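Severe Weather Spotter Group — Minutes
Thursday, October 9, 2025
Back room, Avomham library

Started a few minutes late, projector again. Quorum ok. Last meeting's minutes approved, one fix: the wind report from the Duvaslow grain elevator was measured, not estimated. Corrected copy goes in the binder.

1. Season review

Quiet spring, busy July. 3 activations where we had people out past midnight. Log now stands at 1716 reports since the group started, hail and wind mostly. Long talk about hail sizes. Too many people still writing "marble" or "golf ball" with no measurement. Agreed: ruler or calipers if it's safe, otherwise say it's a guess. Coin names ok on the radio, inches on the form.

The July storm on the Charpentier road — reports came in out of order and net control had it moving the wrong way for a while. Not blaming anyone. Give the time you SAW it, then the time you're calling. Form will get two boxes for this. Question whether local time or UTC. Local for us, net control converts before passing it on. One objection, noted.

2. Radio net

Repeater dropped out during the second activation, on battery more than 2 hours and then nothing. Battery is old. Quotes to be collected before the next meeting. In the meantime everybody programs the backup frequency, and test it, don't just program it. Weekly check-in stays at same time. Turnout poor in September.

Simplex drill suggested for the east side where the hills get in the way. Liked by most. Date not set.

3. Rain gauges and stations

Gauge at the Tanudeo fire hall reading low all summer. Cottonwood has grown over it. Either the tree gets trimmed or the gauge moves to the south fence; fire hall prefers the fence. Approved. Readings from June on get flagged in the log, not deleted.

Reminder to take the inner tube and funnel in before hard freeze. Two cracked last winter. Outer cylinder stays out for snow. Melt it, measure it, write down both depth and water.

Discussion of home stations mounted on roofs. Temps run hot, wind ok depending on the chimney. Nobody has to move anything but put the mounting height on your sheet so we know what we are looking at.

4. Winter training

Winter class in December, evening, same room if we can get it. Topics: freezing rain vs sleet, measuring snow on a board, drifting, when to clear the board (no more than 4 times a day). Ice thickness measuring too, people keep adding both sides of the twig together. Snowboards are plywood painted white, bring your own or make one, plans in the binder.

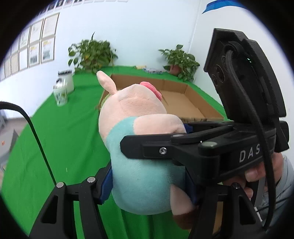
Handouts need updating, the visibility table is off the old sheet and has a mistake in the half mile row. Will be fixed befor printing. Coffee yes, supper no.

5. Chasing vs spotting

Came up again. Group position unchanged: we spot from assigned places, with a way out. If you want to go after storms on your own time that's your business but don't use the group call sign and don't park on the Duvaslow overpass. Sheriff's office has asked about the overpass already. Wording to go on the front page of the handbook.

Also — hazard lights off while driving, on when parked. Some debate on amber roof lights. Tabled.

6. Other

Sign-up sheet for the Charpentier school weather night passed around, 3 slots still open. Bottle tornado and the cloud posters are in the closet, one bottle leaks.

Dues form is on the table by the door. Same amount as last year.

Call list is out of date, check your number before you leave. Several did.

Next meeting: usual night, same room. Agenda items in by the weekend before, repeater quotes first on the list.

Adjourned 8:50. Chairs stacked, key back in teh drop box.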